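Westerberg, 29 Dec 2018

The Drastell fan weekend bills itself as the biggest gathering for old television science fiction in the region. The door count, according to the programme, was 1,103. I'd like to know who was holding the clicker, as the main hall has 401 chairs and I had a row to myself for most of the morning.

The draw was a talk on Cerkia, the space serial that ran for 135 episodes and lost a good many of them. Gunvor Fjeld, who has written two guides to it, was promised for an hour. We got 25 minutes, half of it on the theme tune. She was good on the last series, less so on why the writers changed – her answer was "money", and she moved on.

Then the "restored" episode. Uvatex did the clean-up and their man talked it up at length. It looked sharper, I'll grant. It also looked waxy, and the sound still dropped out whenever two people spoke at once.

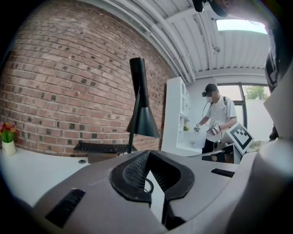
Dealers filled the side room. Most of it was paperbacks I already own at twice what I paid. They're planning another for April. I haven't booked.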